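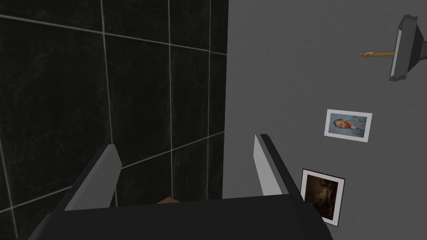 Dark tiles meeting a plain grey wall.

Tile paint and wall panels: your questions

Updated October 29, 2026

We get a lot of letters from readers who have seen an advert promising a new bathroom in a weekend. Our answers are less cheerful than the adverts.

Can I really paint over old tiles?

You can paint over anything. Whether it stays there is another matter. Most tins say "suitable for bathrooms" on the front and "not for areas of standing water" on the back, in much smaller print. Splashback behind a basin, fine. Inside a shower, I wouldn't.

The Dekport tin says it lasts 10 years. Does it?

Ask how they know. The Dekport range went on sale in April of last year, so the claim must come from a test of some kind, and the leaflet doesn't say which. The guarantee covers replacement paint only. It doesn't cover the day you'd lose scraping the old stuff off.

Do I need the special primer?

Usually, yes, and it is never in the price on the shelf. Add the primer, the cleaner and the sealing coat before you compare paint with anything else. One reader sent us her receipts and the extras had cost more than the paint.

Will dark tiles make the room look smaller?

People who sell white tiles say so. A small room with one dark wall looks like a small room with one dark wall. What dark tiles do show is limescale, and if you live in a hard water area you will be wiping them down most days or learning to live with the marks.

Are Masow panels waterproof?

The face of the panel is. The joins are only as good as the person who sealed them. Masow's fitting sheet runs to 16 steps and half of them are about the corners, which should tell you where the trouble starts.

What should I put in the corner where tile meets plaster?

A bead of flexible sealant. Don't use grout, which will crack as soon as the two walls move at different rates. Don't pay extra for "lifetime" sealant either. I have yet to see a tube that says whose lifetime.

A fitter quoted me £819 for one wall. Is that fair?

It might be. Ask what is in it. If the old tiles are coming off, the wall made good and the rubbish taken away, it's not a silly figure. If he is gluing Peltonen panels straight over the top, get a second quote. You could save up to £200 on the panels alone by buying them yourself, though then any cracked ones are your problem.

Does "anti-mould" mean anything?

It means something was added to slow mould down. It won't fix a room with no fan and a window that's been painted shut. Sort the air out first, then see if you still need the fancy paint.

So what would you do?

Clean the tiles, rake out the worst of the grout, redo it and leave it a month. Quite a few people find they've stopped wanting a new bathroom by then.

Comments (3)

gritty_grout: Used Dekport on the kitchen tiles, still good. Didn't bother with the primer. Make of that what you will.

Marrowfat: You missed Gondmont. Cheaper than Masow and the corner trims are included.

tapwasher: Trims included yes, but mine were the wrong colour and it took three phone calls to swap them.

Related
Is limescale spray just vinegar?
Extractor fans: which size do you need?
Laminate worktops and hot pans
Reading a paint guarantee

We use cookies to remember your settings and count visits. Accept all | Manage choices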